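Notes d'intervention : le kit bimanuel Paterson, ce qu'on vend et ce qu'on ne vend pas
Dernière mise à jour : janvier
15 partages

Durée prévue avec les questions : une demi-heure. Parler lentement sur la partie tarifs, c'est là que les gens notent.

Ouverture. Se présenter, remercier Flora Nisbet pour l'invitation. Dire tout de suite que je travaille chez Clillby, que nous distribuons le kit Paterson et que je ne suis donc pas neutre. Archie Menzies, qui l'a testé de son côté pour Promomard, parle après moi et dira ce qui lui a déplu. Je ne réponds pas à sa place.

Le public de ce matin : cuisines de collectivité, deux traiteurs, des gens de laboratoire. Peu d'entre eux ont déjà branché un bras. Éviter le mot « téléopération » dans les cinq premières minutes, ou l'expliquer : une personne guide les deux bras à distance, on enregistre ses gestes, et le logiciel apprend à les reproduire.

Ce que contient l'offre. Deux bras, deux pinces parallèles, les fixations de table, le câblage, une licence du logiciel d'apprentissage Mevonix pour un poste. L'ordinateur n'est pas compris. La table non plus. Insister là-dessus, on nous pose la question à chaque présentation, et le devis le mentionne en petits caractères.

À quoi sert le kit. Des tâches courtes, toujours au même endroit, avec des objets connus : ouvrir, prendre, poser, refermer. Nous l'avons monté pour un service de petits pains vapeur. Un bras s'occupe du couvercle, l'autre transfère les pains du panier vers l'assiette. Ce n'est pas une cadence de production. Une personne va plus vite. Le dire avant qu'on nous le fasse remarquer. 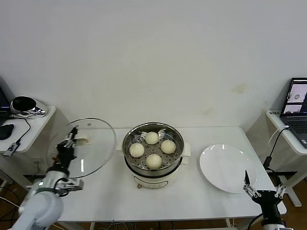 Le couvercle est le point difficile. Pour un bras, le verre transparent se repère mal, et la prise se fait sur un bouton de petite taille. Si la pince serre un peu de travers, le couvercle pivote et vient toucher le bord de la cuve. Dans nos premiers essais, c'est la cause principale d'arrêt. Elspeth Cairns a fini par refaire toutes les démonstrations de cette étape, avec une approche plus lente sur la fin du mouvement. Les résultats sont meilleurs depuis. Je n'ai pas de pourcentage à donner pour cette étape seule ; ne pas en improviser un.

Les pains eux-mêmes. Ils sont mous, ils collent parfois au panier, ils se marquent si on serre trop. Le kit n'a pas de capteur d'effort dans les doigts. On règle une ouverture minimale de pince et on s'y tient. Pour des pains de taille régulière, cela convient. Pour une fabrication à la main avec de gros écarts d'un pain à l'autre, je déconseille. Niall Strachan propose des doigts souples en option chez un autre fournisseur. Nous ne les avons pas essayés, le dire tel quel.

Les chiffres. Sur l'ensemble de la campagne d'essais, nous avons enregistré 3 111 démonstrations, toutes tâches confondues. Pour un client qui démarre avec une seule tâche, prévoir plus de 2 000 démonstrations si l'on veut un comportement régulier. C'est beaucoup de temps de personnel, et ce temps n'est pas dans notre prix. Laisser un silence après cette phrase.

(Si quelqu'un demande s'il est possible d'en faire moins : oui, et cela dépend de la variété des positions de départ. Un appareil toujours posé au même endroit simplifie tout. Un appareil que l'équipe du soir déplace de quelques centimètres complique tout.)

Installation. Compter 15 jours entre la livraison et la première démonstration utilisable. La mécanique va vite. Le reste du délai passe dans le calibrage et dans le passage des câbles. Conseil pratique : décider de l'emplacement de l'ordinateur avant de visser les bras. Struan MacBrayne a dû démonter un support pour cette raison, il vous le racontera mieux que moi à la pause.

Place nécessaire. Une table rigide, un mur derrière si possible, de préférence clair et uni. Les reflets gênent la vision, surtout sur l'inox et la porcelaine. Un éclairage diffus donne de meilleurs résultats qu'un spot. Personne ne doit travailler dans la zone des bras pendant le mouvement. Le kit n'est pas vendu comme un équipement collaboratif et l'analyse de risques reste à la charge de l'acheteur. À répéter en fin d'exposé.

Hygiène. Question certaine. Les pinces de série ne sont pas prévues pour le contact alimentaire. Pour des essais, très bien ; pour servir des convives, non. Il faut des doigts adaptés et un protocole de nettoyage que nous ne fournissons pas. La vapeur est l'autre sujet : les bras ne sont pas étanches, on évite de les laisser au-dessus d'une cuve en chauffe. Nous faisons ouvrir le couvercle appareil éteint, puis attendre, puis saisir.

Entretien et assistance. L'abonnement comprend une visite par an, les mises à jour du logiciel et l'assistance par téléphone en journée. Il ne comprend pas les pièces d'usure. Les patins de pince se changent à la main, sans outil particulier. La durée minimale d'engagement est de 3 ans. Plusieurs clients la trouvent longue, je la trouve longue aussi, et j'ai transmis la remarque. Location possible pour un essai, conditions sur demande, ne pas annoncer de montant depuis la scène.

Comparaison. On va me demander pourquoi ne pas acheter les bras séparément. Réponse : si vous avez dans l'équipe quelqu'un qui sait intégrer du matériel et qui a du temps, achetez séparément. Le kit s'adresse à ceux qui n'ont pas cette personne. Ce qu'on paie, c'est surtout les fixations, un logiciel déjà réglé pour ces bras-là et quelqu'un au bout du fil.

Ce qui manque à mon avis :
- une documentation en français complète (le chapitre calibrage n'est pas traduit) ;
- un arrêt d'urgence livré avec le kit et non en option ;
- un export simple des enregistrements, aujourd'hui il faut passer par Mevonix.

Questions. Prendre d'abord celles sur la sécurité. Pour les questions sur l'apprentissage, passer le micro à Elspeth. Si l'on manque de temps, sauter la comparaison et garder l'hygiène.

Rappel final avant de laisser la place à Archie : l'ordinateur et la table ne sont pas compris, l'analyse de risques est à votre charge, les devis se demandent au stand Clillby jusqu'à 17 h.

3 commentaires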